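Skamgate Center for Community History
Call for Participants: Household Memory and Everyday Work, Second Round

Posted 13 September 2024

The Skamgate Center for Community History invites adult residents and former residents of the Stuteck district to take part in the second round of its oral history study, Household Memory and Everyday Work. The study records how families in the district earned, cooked, repaired, saved and kept house between the opening of the Fornovow cannery and its closing. Participation is voluntary and is open to people of any background who meet the conditions set out in this call.

The first round was completed in May. Recordings from that round have been cataloged and may be heard by appointment in the Center's reading room. The second round will extend the collection to households that rented rooms to seasonal workers, to people who did paid work at home, and to those who came to the district as children.

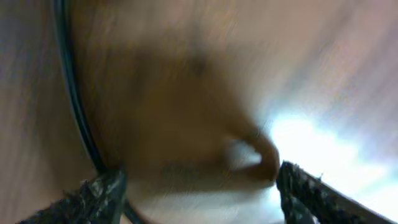

Persons who took part in the first round may apply again if they wish to speak on a different subject. They should state this in their letter and give the year of their earlier interview. Two members of the same household may apply together, but each will be interviewed separately and each must sign a consent form.

Who may take part

Applicants must be at least 18 years of age and must have lived or worked in the Stuteck district for no less than five years in total. The years need not be consecutive. Adult children of former cannery employees may apply even if they have never lived in the district, provided that they can speak about a parent's working life from their own memory.

Interviews are held in English. Applicants who would prefer to speak in another language should say so when they apply, and the Center will try to arrange an interpreter. The Center cannot promise an interpreter for every language.

What participation involves

Each participant will attend one introductory meeting and two recorded interviews. The introductory meeting lasts 45 minutes and is not recorded. Each interview lasts up to 90 minutes, with a break at the participant's request. Interviews take place at the Center, or at the participant's home where travel is difficult.

Participants are asked to bring items that relate to the subject of the interview, such as letters, pay slips, recipe cards, rent books or family photographs. Items are copied during the visit and returned the same day. The Center does not accept original items as gifts under this call. Owners who wish to donate should write to the collections office, which follows a separate procedure.

After the second interview, each participant will receive a typed transcript and will have 30 days to correct it or to mark passages that should remain closed. A participant may withdraw at any time before the transcript is approved. In that case the recordings and all copies of personal items will be destroyed and the participant will be informed in writing.

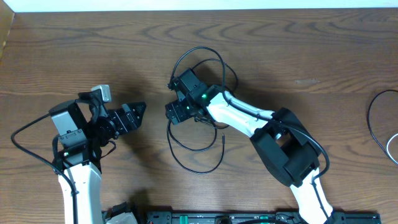
Reading time: 4 minutes

Payment and expenses

Participants receive a payment of $75 for each recorded interview. Travel within the county is repaid on presentation of a ticket or a mileage statement. Participants who pay for the care of a child or another family member in order to attend may claim that cost up to a limit of $40 per visit. Payment is made by check or bank transfer after each interview and does not depend on approval of the transcript.

Use of the recordings

Approved recordings and transcripts will be kept in the Center's permanent collection under the file series 3632. They will be open to researchers, students and members of the public. Short passages may be used in exhibits, in printed booklets and in the Center's teaching materials. Participants may choose to be identified by their full name, by their first name only, or by a number. Home addresses and telephone numbers are never released.

How to apply

Applicants should send a letter of no more than one page giving their name, a telephone number or mailing address, the years in which they lived or worked in the district, and the subjects on which they would be willing to speak. No resume is required. Letters may be handwritten. Persons who are unable to write a letter may apply by telephone at extension 2575 during office hours.

Letters should be marked "Call 3975" and addressed to Birutė Lepik, Study Coordinator, Skamgate Center for Community History. Questions concerning consent, privacy or the later use of recordings should be directed to Aušra Jaunzems, Head of Collections.

The Center will select 10 participants for this round. Selection will take into account the range of occupations, neighborhoods and periods represented. All applicants will receive a written reply within six weeks of the date of this call. Applicants who are not selected may ask to have their letters kept on file for later rounds.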